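Section 4 – Setting up a new team lead (Satumik handbook)

Do these before the first shift, not after.

1. Pick the lead. Ask them first – dont just announce it.
2. Give them the Pestard login and room 426 key.

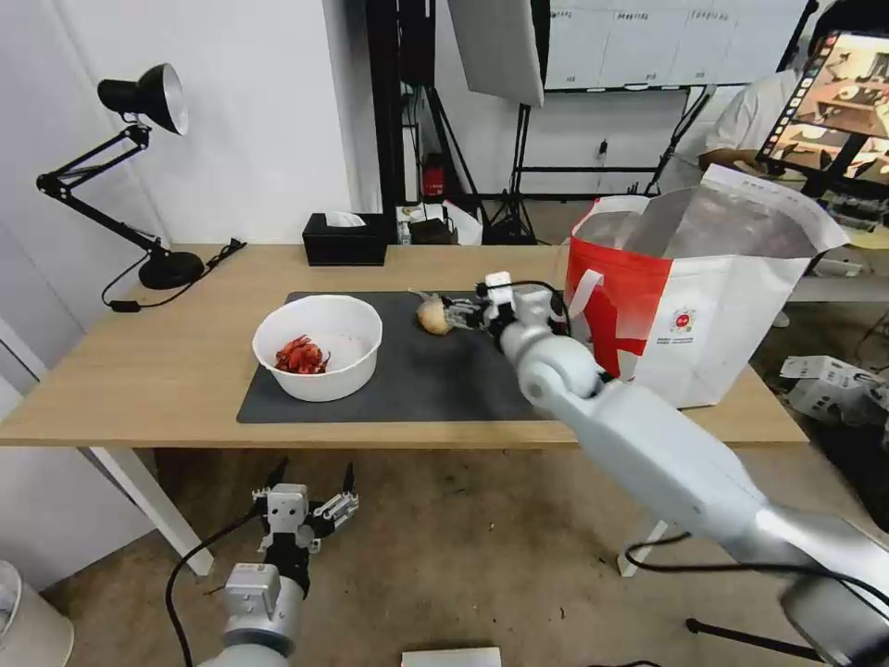
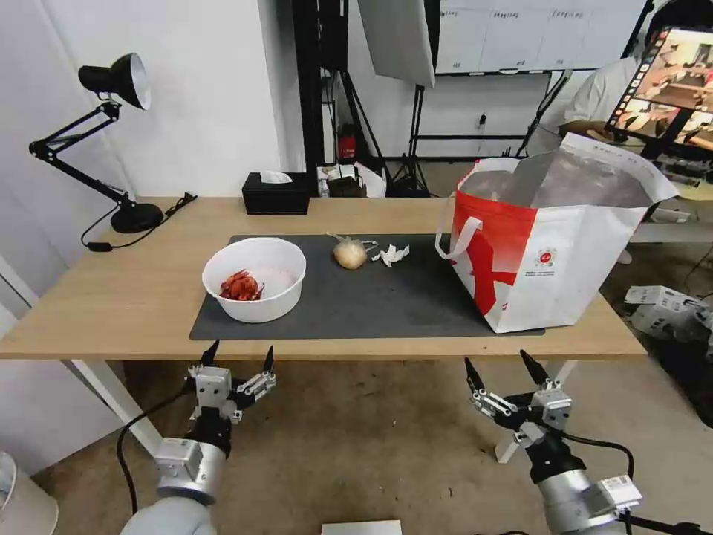

3. First team talk, 30 minutes max. Lead speaks last.
4. Agree what they can decide alone. Spending up to £1000, yes. Rotas, yes. Dismissals, no.
5. Check in after 60 days. Nneka Bassey has the form.

Note: old forms say Miltell at the top, still fine to use.

Caution: never correct a lead infront of their team. Any complaints go to Hauwa Obi.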